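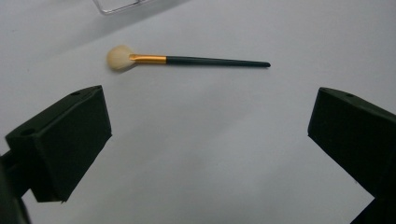 Onside renewed for second season, Pakzad joins main cast

The daily television serial Onside has been renewed for a second season, its production company Flonero confirmed in April. Banafsheh Pakzad, who appeared in six episodes of the first season as the physiotherapist Rhea, moves up to the main cast. She is also credited as the singer of the revised title song.

The first season followed two half sisters who inherit a regional football club and the debts attached to it. It closed with the club's ground put up for sale and the older sister's signature on the contract in dispute. According to the outline issued by Flonero, the new season starts eight months later, during the court case. Rhea is a witness in that case and moves into the family house in the opening week.

The order is for 80 episodes of 22 minutes each. The first season had 64. Interior scenes will be recorded on the same stage as before, with the clubhouse set rebuilt to add a second floor and a working staircase. Match scenes will be shot in blocks ahead of the studio work and cut into the episodes later. The multi-camera setup used for the house scenes stays in place.

Pakzad began as a playback singer and recorded for two feature films before taking acting parts. Her first screen role was a supporting one in the serial Jitpraphai, where she played a radio host for most of one season. She later sang the closing theme of the same show. The new Onside title song keeps the original melody, transposed down a tone, with new words for the second verse. The track will be released separately by the label Flovorico on the day of the first broadcast.

Three actors from the first season do not return. The part of the club secretary has been recast, and the roles of the two lenders were written out in the finale. Flonero has not named the new secretary.

The open casting call for the youth team drew 1,013 applicants. Eleven were given speaking parts, and a further group was taken on for the training and match scenes. Applicants for speaking parts read one scene from the script and completed a ball control test.

Onside keeps its 7:30 p.m. slot, with a repeat the next morning at 10. A one-hour recap of the first season will be shown the evening before the new episodes begin. The start date will be published with the channel's autumn schedule.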